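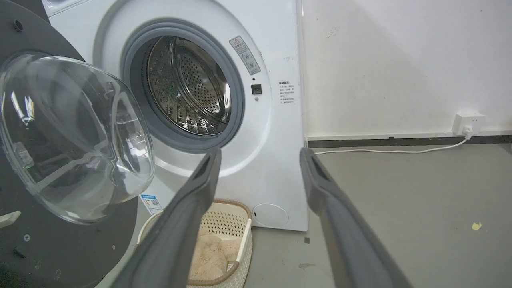 Four machines when she opened. Now there's a waiting list for the Saturday-morning crowd, or there would be if she let people write their names down. She doesn't. "Tried it. Fights," she says.

We're at the back of the Brasteo laundromat in Humthorpe, on the folding bench, and she is folding while we talk. Never stops the whole hour. She asked me to leave her name out – half the town knows it anyway, she says, and the other half owes her quarters.

How did she get into this? By accident, more or less. She was doing payroll for a flooring company in Stekden, a 2 hour drive each day there and back, and the old owner here wanted out. "He had a sign in the window. Handwritten. I called from the parking lot and I hadn't even gone in yet." She got the keys in June. First week a pipe went behind the dryers and she learned where the shutoff was, at night, with a flashlight in her teeth.

The money. I ask, she shrugs, then tells me anyway. The first water bill was $854. "I sat in the car and looked at it. I thought they'd put the dot in the wrong place." She called the city and they hadn't. Last month's was $614, with more customers, and she puts that down to fixing drips and getting rid of the two oldest washers. Those were "basically fountains."

Prices went up once. She taped a note to the change machine a month ahead and braced for it. One man yelled. Most people just brought more quarters.

What do people do wrong? She has been waiting for this one, I think. Too much soap, always too much soap. "They fill the cap. The cap is a liar. Two spoons, that's plenty for a normal load." Then they slam the door and walk off, and the rubber stays damp and by the end of the week it smells like a pond. She wipes every seal at closing with a rag and plain vinegar. Leaves the doors open all night. At home too, she says, do it at home too.

And pockets. Lip balm is the worst, worse then pens. Gum you can freeze off. She keeps a coffee can of things found in the drums – keys, a retainer, one very nice earring – and it sits on the counter for anyone to dig through. The earring has been there since spring.

I ask about Tian, the pickup app that came through town offering to do everybody's wash by van. She snorts. They wanted her to be a "partner location," which as far as she could tell meant she'd do the work and they'd take a cut. She read the contract twice and said no. Some customers tried it. "A few came back. A few didn't, that's fine, they've got kids, they're tired. I'd of used it myself back when I was driving to Stekden."

She does her own wash-and-fold now, by the bag, cash or card. 121 bags in her best month. It is hard on the wrists. She has a brace in the drawer and doesnt wear it.

A woman comes in with a comforter the size of a sofa and we stop for that. It's a no for the small machines, yes for the big one in the corner, wait ten minutes. She goes back to the towels. Thirds, then in half, with the fold facing out. I get handed a pile and mine are wrong.

Does she like it? Long pause, another towel. "I like it early. Before anyone's here, with the lights humming and the radio on. I like the regulars. I don't like the lint." She laughs. "There is so much lint."

She wants to put in a second bench next, and a table low enough for kids to draw at. Maybe fix the clock, which is an hour off for half the year. The lease is up for renewal and she's going to sign, she says, if the landlord does something about the roof over the dryers. He has promised to come by and look at it.

Buzzer goes on number three. She gets up.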